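Notebook entry, 9/19/20
Washroom and utility area, Susatitz building, ground floor
Entry by N. Khalaf. Copies to E. Tiongson and L. Agbayani.

Purpose of the session

Continuation of the floor care work begun in August. The marble in the utility area was to be cleaned with the diluted neutral product and compared with the strip near the door, which has been cleaned with plain water only since the start of the trial. A second task, added by Mr. Tiongson, was to settle where the buckets should stand during work so that the passage remains usable.

Materials

Neutral floor cleaner, Urnier, from the opened container. Dilution 200 ml to one full bucket, as in the August entries. Flat mop with two clean pads. Two buckets, one for solution and one for rinse water. Dry cloths from the shelf outside. The acidic descaler used on the fixtures was kept in the cupboard throughout and is not to be used on this floor under any circumstances. Marble etches quickly and the marks have to be polished out by a contractor.

Procedure

1. Floor swept with the soft broom, corners first. A quantity of grit was found along the wall, more than in the previous session. Ms. Agbayani believes it is carried in from the delivery entrance and has asked for the mat there to be shaken out daily.

2. Solution mixed at the utility sink. Water lukewarm. The measuring cup has lost most of its printed scale and the level was taken from the pencil line made by Mr. Dalisay. A replacement cup should be ordered.

3. Floor mopped from the far wall toward the door, working along the seams first and then across the tiles. Pad changed at the halfway point.

4. Rinsed once with clear water and dried with cloths. The August entries show that air drying left a faint film, most noticeable when the lamp was on. Drying by hand took longer, and total working time came to nearly 128 minutes including setup. This is too long for a routine cleaning and the method will need to be shortened.

Observations

The film was not present after drying. The plain water strip by the door looked slightly duller than the rest when viewed from a low angle, but the difference is small and two of us disagreed about it. Ms. Yap saw no difference. Her opinion is recorded here because she has looked after this floor longer than anyone else in the group.

The seams between the tiles did not change in color. One seam near the sink feels rough to the finger and may have lost some filler. It was not treated today and has been marked on the floor plan in the back of this notebook.

Veining in the stone makes it difficult to judge whether a gray streak is dirt or part of the tile. Mr. Dalisay wiped the same streak three times before accepting that it belonged to the marble. For later sessions I suggest running a damp white cloth over any doubtful area and reading the cloth instead of the floor.

Placement of buckets

The earlier arrangement, with both buckets beside the door, caused repeated trips across the clean floor. Three positions were discussed and the one preferred by the group is on the open floor close to the work, with the bucket moved along as the mopping proceeds. A bucket should be lifted when it is moved – dragging it with grit underneath will scratch the surface.
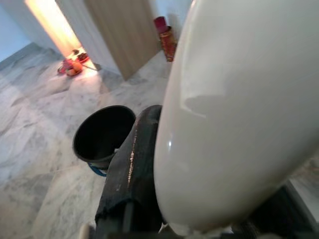 Black bucket on the marble floor, beside the large glossy white piece.

The dark bucket has one practical advantage, in that it is easily noticed against the pale tiles by anyone coming in. Its disadvantage is that the color of the used water is hard to judge inside it. The rinse water should therefore be checked by pouring a little into the sink, or a light-colored bucket should be obtained for rinsing. Mr. Tiongson will ask Dimaculangan whether they can supply one of similar size.

White glazed and glossy surfaces in the area are to be wiped with a separate cloth and clear water, after the floor is finished. Drips from the mop show up on them once dry. The floor pads are not to be used for this purpose.

Open points

Measuring cup to be replaced (Agbayani).
Rough seam near the sink to be shown to the stone contractor, Vimunitz, at their next visit. No filler to be applied by us before then.
Shorter method to be tried at the next session: same dilution, no separate rinse, hand drying kept. If the film returns, the rinse goes back in and the dilution will be reduced.
Plain water strip to continue unchanged. Please do not mop across it. The tape at its edge has lifted at one corner and I have pressed it down again, but it will need new tape.
Remaining cleaner in the opened container is sufficient for two more sessions.

Read and agreed with one remark by R. Yap: the used pads were left in the sink overnight after the August session and must be hung up to dry.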